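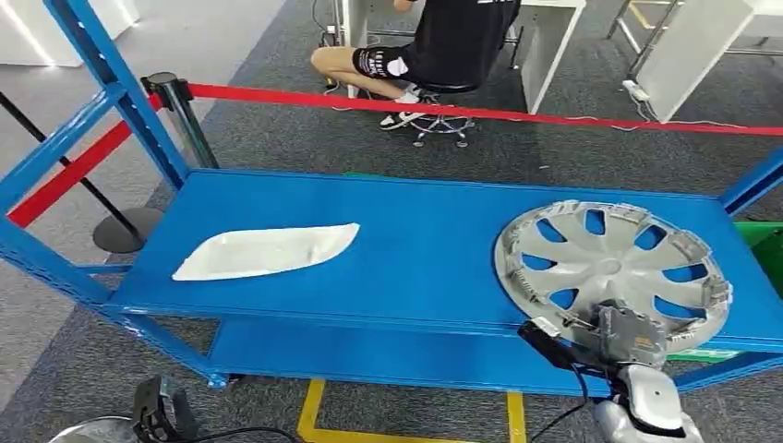
Sorting station layout, project report

August

Our project looked at how parts should be laid out for a small sorting station. The station has a blue shelving cart for storage and stainless steel tables for checking. We wanted a layout that a new person could use without a written guide.

The hubcap was the hardest part to plan for. On the upper shelf of the cart it shares the space with a white boat-shaped tray, and the rim sticks out past the front edge. We first gave every part the same shelf space, and that didn't work for anything round. In the second plan the large parts go on the upper shelf and the lower shelf is kept for small ones.

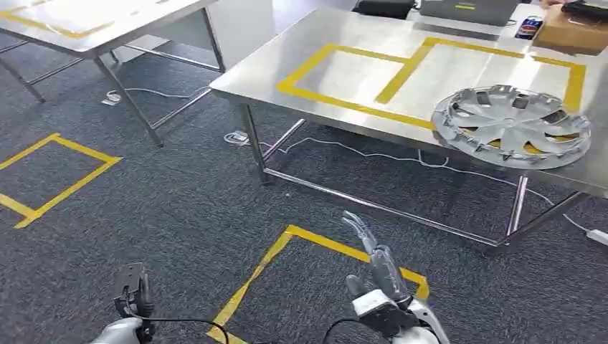
Marisol Yeom, layout and report writing

The tables are marked with yellow tape. One top has a smaller rectangle on the left and a larger one on the right, with a strip of tape between them. The left zone is for parts waiting to be checked and the right zone is for checked parts. The hubcap overlaps the right edge of the larger zone, so that zone needs to be bigger.

We ran 16 trials, 8 with each plan. The first plan took 509 seconds in total and the second took 179. The trial log was kept in Skedura. We still have to redo the tape and run the second plan again on Friday.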